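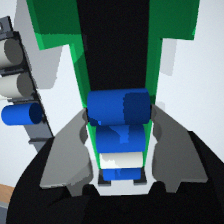
Nollerstead open day, simulated cell: gripper closed on a blue cylinder.

From: Vilhjálmur Grímsdóttir
To: cell-sim list
Subject: Re: Nollerstead open day, what was shown

Answers to Skarphéðinn's questions, quoted at the end. I was there in August from 11 until they switched the screens off.

The demonstration ran entirely in simulation. The Plovenine people had no hardware out, only two screens: one with a room view of the arm and table, the other with the view down past the fingers. The task was to take blue cylinders from a black rack and put them into a long green carrier, leaving the white ones in the rack. Colour came straight from the simulator state, so there was no vision to judge. I asked whether that would change and was told it is planned for the next release.
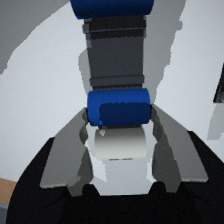
Grasp planning is more interesting. The planner scores candidate finger positions against the neighbouring parts before the arm moves, and throws out any where a fingertip would need to enter an occupied slot. They allow it 300 ms. If nothing passes in that time the arm goes back to its waiting pose and tries a different cylinder. I saw this happen twice with a crowded rack, and both recoveries looked sensible.

Contact is the weak part. The physics step was 900 Hz, which they admitted was picked by trial, and the friction values were not measured on any real part. Anyone hoping to carry the settings over to a Prurnska gripper should expect to tune them again. The Perić handout has a table of joint limits but gives no contact parameters - I have asked for them and will forward whatever arrives.

Log files are written at 100 Hz, plain text, one file per run. Shadows can be turned off, with no effect on the planner.

Vilhjálmur
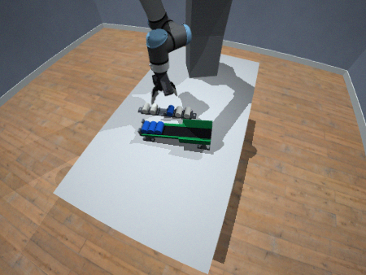 Skarphéðinn Ragnarsson wrote:

I could not get to Nollerstead. Did they run anything on a real arm, or was it all on screen? I would also like to know what the planner does when it finds no valid grasp, as the last version simply stopped and waited for the operator. And is there a usable log? We would need timestamps at 100 Hz or better to compare it with our own cell.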